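Why did the robot let go?

Sorker is a robot that folds laundry. Two black fingers, one small camera. Pretty good at towels. Then came the jeans.

It pinched, lifted, and dropped them. Again. And agian!

What went wrong? Jeans are thick in some spots and thin in others. Sorker squeezed the same amount every time. Too weak for a fat seam.

Look for the yellow stitching and the belt loop. Lots of bumpy bits to grab wrong.

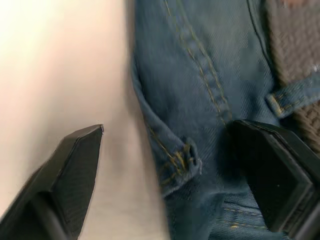
Staying safe

Robot stuck? Hands out. Press the red stop button, then get a grown up.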